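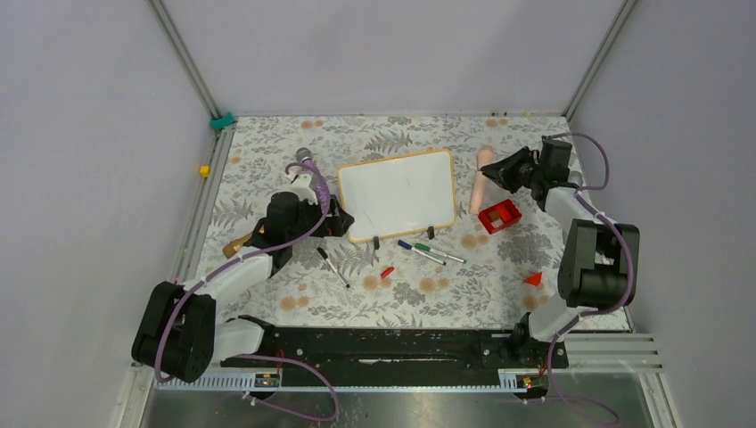 Dry erase question, board left written on since May??

hanan_t
Our chore board got left with writing on it for months and now the marker won't come off. Regular eraser does nothing. Tried water, just smears a bit. Is it ruined or can I save it? Don't want to buy another.

Lekness
Go over the old lines with a fresh dry erase marker, wipe while its still wet. Works on most of it. Rubbing alcohol on a soft cloth for what's left - 2 passes, then a damp cloth, then dry. Don't scrub with anything gritty, you'll scratch teh coating and it ghosts worse.

drunance206
hand sanitizer worked on mine. kinda

Mahasneh
Seconding alcohol. Test a corner first. If it stains again within a week the surface is worn out and you'll need a new one, sorry.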